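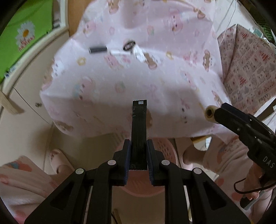 Small things keep rolling into the folds of my craft table cloth

Posted by Golshifteh Parsa in Home and Storage, Wed 10 January

I have a small table in the spare room that I use for crafts and for fixing bits and pieces. Since December it has had a pale pink cloth on it, printed with little bears and flowers. My daughter picked the fabric and I would like to keep it on there if I can.

The trouble is that small parts get lost on it. The cloth is bigger than the tabletop, so it hangs over the front, and every time I sit down my knees pull it a little. Then I get wrinkles along the near edge and anything round ends up in them or on the floor. Last week I spent most of an evening looking for one rubber ring. The print makes it worse. A small light-colored piece laid down on a bear or a flower is very hard to pick out again, and I am not getting any younger in the eye department.

I have tried tape under the corners. It held for two days and then left a sticky line on the tabletop that I had to get off with cooking oil. I also tried a sheet of glass from an old picture frame, but it was too small and the edges made me nervous.

What I would like to know:

How do I keep the cloth flat without ruining the table or the cloth?

Is there a good way to keep tiny parts in one place while I work, without covering up the whole thing?

There is a pink plastic basket under the table that I use for larger supplies. It has holes all over it, so it is no use for anything small. The table is 98 cm wide. I would rather not buy a lot of new stuff.

3 people found this useful

Lorraine Henare
Member, 1349 posts

I sew, so I have been through this with several tables. There are two separate problems here and I would fix the cloth first.

Take the cloth off, wash it and iron it. If it is cotton and has never been washed, it will shrink a bit and then stay that size, and you want that to happen before you cut or hem anything. While it is off, clean the old tape residue from the tabletop again with dish soap. Oil left on the wood or laminate will come through the fabric as a stain.

Next, put a non-slip layer between the table and the cloth. The open rubbery mesh sold for under rugs works well. Cut it an inch short of the table edge on all sides so it doesn't show. It doesn't stick to anything, and you can lift it out on wash day. I have used the same piece for years. Check the underside now and then if your table has a varnished or painted top, as some of the cheaper mesh can mark a finish in warm weather.

Then deal with the overhang. You have three choices:

Hem it shorter at the front so it ends just above your knees. Two or three inches of drop is plenty.

Use tablecloth clamps, the springy metal or plastic kind. Measure the thickness of your tabletop before you buy them. They don't fit thick tops.

Sew a wide elastic into the corners, like a fitted sheet. This gives the flattest result and you can still pull it off to wash. It took me one afternoon, and most of that was pinning.

If you hem it, cut less than you think you need to and try it on the table before you sew.

For the small parts, get a shallow tray with a raised lip and line it with one plain piece of felt. Pick a color that none of your parts are. Mine is a dull orange. Felt stops things from rolling, and you can find a black ring or a white clip on it right away. A baking tray does fine. Work over the tray and leave the rest of the cloth for tools.

Golshifteh Parsa replied:
Thank you, this is very clear. I had not thought of elastic. The top is quite thin so clamps might fit too. I will wash it this weekend and see how much it shrinks.

Lorraine Henare replied:
If it shrinks a lot, do the hem last. You may find you don't need one.

Valter Falcão
Member, 77 posts

Just get a clear vinyl cover and put it over the top. Mine is from Weria and I paid for it by length. You still see the pattern and everything wipes off. Stuff rolls on it though.

Jean MacAulay
Member, 220 posts

I agree with Lorraine about the tray. I would add a few things for the parts themselves, from someone who repairs costume jewelry at a kitchen table.

Egg cartons are good if you are taking something apart and need to keep the pieces in order. Start at one end and work along, then go backward when you put it together. The cardboard ones are better than the foam ones, which get static and hang on to light plastic bits.

For metal parts a magnetic dish is worth the small cost. It won't help with rubber or plastic, so you would still need the tray for your rings.

For your basket, put a box lid or a piece of cardboard in the bottom and stand a couple of jars in it with their lids on. Then the holes don't matter.

When a piece does go on the floor, turn off the ceiling light and lay a flashlight flat on the floor. Small things throw a long shadow and you will see them from across the room. Do that before you vacuum. If you have already vacuumed, stretch an old stocking over the hose and go over the area again.

I don't care for vinyl. It smelled in my kitchen for weeks, and it slid around on top of the cloth until I gave it to my sister for her shed.

Valter Falcão replied:
Mine smelled for two days with the window open. You have to unroll it first.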